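Início | Base de conhecimento | Chamados | Estado dos serviços | Contato

Chamado 459: legalização de documentos devolve "país emissor inexistente"

Estado: resolvido, com ressalvas
Fila: Assuntos consulares, sistemas
Sistema afetado: Lenar (agendamento e legalização), módulo Clurmont (tabela de países e representações)
Prioridade: alta, depois média, depois alta outra vez

Descrição do problema, tal como chegou do consulado

Desde as 9h o Lenar recusa qualquer certidão cujo país emissor tenha mudado de denominação oficial. O utente apresenta o documento, o funcionário escolhe o país na lista, o sistema aceita, calcula os emolumentos, cobra os emolumentos e só então informa que o país não existe. O embaixador do país em causa telefonou a perguntar se havia alguma coisa que o governo dele devesse saber.

Pede-se resolução antes da hora do almoço.

Primeira resposta do suporte, 10h15

Pedimos ao posto que limpasse o cache do navegador. É o que pedimos sempre. O posto respondeu que já o tinha feito duas vezes, por experiência própria com esta fila, e anexou a mensagem de erro completa:

ERRO 500. Estado não reconhecido.

Em matéria diplomática, a frase é infeliz. Ficou aberta uma sugestão à parte para mudar o texto do erro, com prioridade baixa. O responsável pelo protocolo subiu-a para máxima vinte minutos depois.
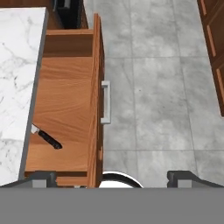
Segunda análise, 11h40

O Lenar não guarda nomes de países. Vai buscá-los ao Clurmont, que os recebe de uma folha de cálculo mantida pela direção de protocolo, que por sua vez a atualiza quando chega nota verbal a comunicar a alteração. A nota verbal chegou em março. A folha foi atualizada em maio, o que para esta casa é um sprint.

O problema é que quem a atualizou apagou a linha antiga e escreveu uma nova no fim, com outro código. O Clurmont passou a mostrar o país novo na lista, mas as tabelas de emolumentos, as acreditações e os sinais de assinatura continuaram ligados ao código apagado. Para o sistema, portanto, havia um país sem embaixada e uma embaixada sem país.

Verificámos o resto da tabela e encontrámos 21 linhas na mesma situação. Nem todas são mudanças de nome. Duas são a mesma cidade escrita com e sem acento, e uma chama-se "teste não apagar", com consulado honorário acreditado e validade até ao fim da década.

Tentativa 1, 12h05

Repusemos a linha antiga a partir da cópia de segurança. O país voltou a existir, com o nome anterior. O posto avisou que imprimir esse nome num selo de legalização entregue à parte contrária seria pior do que não imprimir nada. Desfeito às 12h12.

Tentativa 2, 14h30

Mantivemos a linha nova e corrigimos à mão o código nas tabelas dependentes. Funcionou no ambiente de testes. Em produção, o Lenar enviou cerca de 200 mensagens automáticas a requerentes, a informar que o respetivo agendamento tinha sido transferido para o posto mais próximo do país emissor. Num dos casos o posto mais próximo fica noutro continente. As mensagens foram anuladas por uma segunda mensagem, que pedia desculpa e trazia o link errado.

A terceira mensagem trazia o link certo.

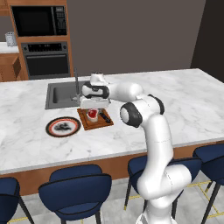 Tentativa 3, 16h50

Antes de mexer em mais alguma coisa, desligámos as notificações. Convém fazê-lo por esta ordem, e fica registado para quem pegar no próximo.

Passos executados:

1. Suspender a fila de notificações no Lenar (Administração, Filas, Suspender). O botão "Pausar" ao lado não pausa.
2. No Clurmont, devolver à linha nova o código original e guardar o nome antigo no campo "denominação anterior", que existe desde a primeira versão e nunca tinha sido preenchido.
3. Voltar a gerar os índices. Demora. Não carregar duas vezes.
4. Confirmar com o posto uma legalização completa, do balcão ao selo.
5. Retomar a fila.

O posto confirmou às 17h35: país correto, emolumentos corretos, selo correto. O brasão sai ligeiramente torto, mas isso é da impressora e tem chamado próprio há mais tempo do que este.

Causa

Edição manual da folha de protocolo sem preservação do código. A validação que devia impedir isto foi desligada durante a migração do Forkby, o sistema anterior, para "não atrapalhar". Voltou a ser ligada hoje.

Pendentes

- Tratar as restantes linhas. A direção de protocolo quer rever uma por uma, por escrito.
- Decidir o destino de "teste não apagar". Há quem receie apagar.
- Substituir "Estado não reconhecido". A proposta em circulação é "Registo não encontrado"; os serviços jurídicos pediram prazo para se pronunciarem.
- Devolver os emolumentos cobrados em duplicado durante a manhã. O formulário de devolução exige indicar o país emissor.

Comentários (4)

posto_consular_2: Aqui também aconteceu com uma procuração. Seguimos os passos e ficou bom. O passo 3 demorou um café e meio.

arquivo.central: A nota verbal chegou em fevereiro, não em março. Em março foi registada.

suporte_fila_b: Obrigado, fica a correção. Não altero o texto porque o chamado já está fechado e reabri-lo envia notificações.

posto_consular_7: Recebi as três mensagens e nem sou requerente. É normal?

Chamados relacionados

- Khamphan: passaporte diplomático emitido com a fotografia do titular anterior
- Clurmont: lista de embaixadas ordenada por data de abertura do ficheiro
- Lenar: o calendário de feriados do posto inclui os de todos os postos
- Forkby: pedido de acesso só de leitura, a quem pedir
- Impressora de selos: brasão inclinado para a esquerda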